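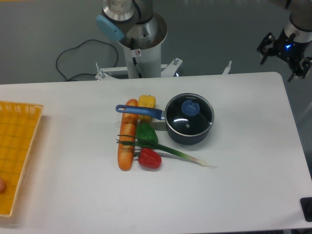 Mesa posta, panela com tampa, o braço do pedestal lá atrás. A garra à direita, luz azul acesa.

Março, 7 e pouco da manhã. Café na mão, sala gelada. Escrevo depressa antes que me esqueça do que mexi ontem à noite.

Continua a história da garra do braço direito. Fecha bem na panela, pelo cabo azul vai lindamente, mas no cebolinho verde escorrega. Comprido, mole, com aquelas raízes finas na ponta. O baguete apanha sempre. Os pimentos quase sempre, o vermelho pior que o verde, não sei porquê, deve ser mais liso. Ontem achei que era força. Subi a força, piorou. Voltei atrás.

Hoje desmontei os dedos. Um deles com folga, mexia com a unha. O parafuso estava lá, apertado mas torto, alguém (eu, provavelmente, em janeiro) meteu-o sem anilha. Tirei, limpei a rosca, anilha nova, gota de trava-roscas. Do fraco. O forte nunca mais, da última vez tive de aquecer aquilo tudo para sair e ia queimando o cabo do sensor.

Paralelismo dos dedos: apalpa-folgas entre as pontas, em cima passava, em baixo não passava. Agora passa igual. Esperar secar antes de fechar com força. Esperar mesmo, não fazer como da outra vez.

Entretanto o pedestal. Reapertei os parafusos das patas da base, os que estão do lado da mesa com o braço da chave quase encostado ao tampo, não há espaço, raspei os nós dos dedos todos. Um deu um quarto de volta. Os outros nada. Marquei com caneta para ver se anda. Se daqui a umas semanas o risco estiver desalinhado já sei qual é.

O cabo preto no chão, à esquerda do pedestal. Faz aquela volta no ar e volta para baixo, irrita-me. Prapai diz para não lhe mexer: quando o puxou mais curto o braço perdia comunicação ao rodar para aquele lado. Tem razão, mas assim alguém tropeça. Pedi calha de chão à Radwood, dizem 9 dias. Até lá ninguém passa por trás, vou pôr fita.

10 e tal. Referenciar os dois braços. O do pedestal entrou à primeira. O direito deu erro no punho, claro, porque tinha ficado parado a meio do caminho quando cortei a energia. Soltar travão, levar à mão, devagar, outra vez. Entrou. Luz azul, tudo bem. Fiquei ali a olhar para a luz uns segundos como um parvo.

Calibração da mesa. Ponteira, tocar nos cantos, gravar. Os cantos são redondos e isso é uma chatice, cada vez que toco escolho um sitio diferente sem querer. Bognár tinha feito uma cruz a lápis perto de cada canto e alguém limpou a mesa com álcool. Adeus cruzes. Fiz novas, por baixo da beira, onde o pano não chega. Erro final 3 décimas, aceito. Antes estava pior e andávamos a culpar a câmara.

Almoço em pé. Sandes.

Tarde: repetir a sequência toda. Pimento verde, ok. Vermelho, ok. Baguete ok. O amarelo, ok, mas só depois de afastar o cabo da panela, que lhe ficava por cima. Isso não é problema da garra, é de quem arruma a mesa (eu). Cebolinho: pegou pelo talo branco, levantou, largou no tabuleiro amarelo. Outra vez. Outra vez. Mais de 18 seguidas sem deixar cair e parei porque já me doíam as costas de estar curvado a repor a peça. Falhou depois uma, a pegar pelas folhas, mas aí o ponto de pega estava mal escolhido, anotei à parte.

A tampa da panela ainda não. O vidro faz reflexo das luzes do tecto e a altura do botão azul sai errada, ora alta ora baixa. Tentei apagar a fila de luzes do meio, melhora, mas depois não vejo eu. Perguntar à Draltau se têm o filtro para a lente, da outra vez disseram que sim e nunca mandaram nada. Ligar, não escrever.

Prapai Bunnag passou ao fim da tarde, mexeu no dedo da garra, disse "está rijo" e foi-se embora. Para ele é um elogio enorme. Quer os parâmetros da força no ficheiro do Flokavel e não no meu caderno. Sim sim. Passo amanhã. Tenho de me lembrar que o valor bom é o antigo, o de antes de eu inventar, não o que está escrito a vermelho na página anterior.

Ficou por fazer:
ver a folga outra vez a frio, de manhã, antes de ligar
fita no chão atrás do pedestal!!
anilhas, só restam as grandes, encomendar
filtro da lente
copiar a calibraçao para o disco, que da última vez perdeu-se tudo
lubrificar o fuso da garra, não hoje, já não tenho mãos

Chave de caixa pequena não aparece. Procurei em todo o lado. Deve estar no bolso do outro casaco.

Vou-me embora, são quase 8.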